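Why I Still Set the Table

When I moved to Bustby I ate standing up for almost two years. I had my soup beside the sink, with the spoon in one hand and the telephone in the other. In my language we have a word for this kind of eating, and it is not a kind word.

My neighbor Fotini Sfakianakis changed this. She invited me one evening in July, and before any food came she put down a cloth, plates, glasses and a small dish for the olive stones. There were only the two of us. I asked her if more guests were coming and she looked at me as if I had asked something rude.

I think a table that is set tells a person that the meal has a beginning. Food in a box on your knees has no beginning, you are only finished at some moment. Many people say they have no time for it. I measured it once in my own kitchen, and it took me 3 minutes, with the napkins. 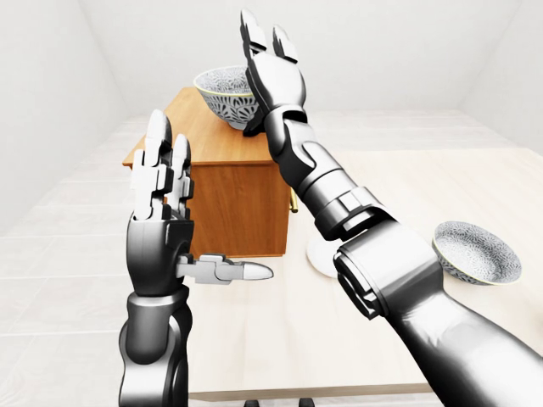 What I would not give up

I do not ask for beautiful things. My bowls are from the Theodorakopoulos shop, where they sell the ones with small mistakes in the glaze. But I want a bowl and not the pot, also when I am alone, and I want to sit. My friend Ye-seo Kang finds this too strict. She eats lunch at her desk and says it tastes the same. Maybe it does. I still put out a second chair when she visits, and she stays longer than she planned.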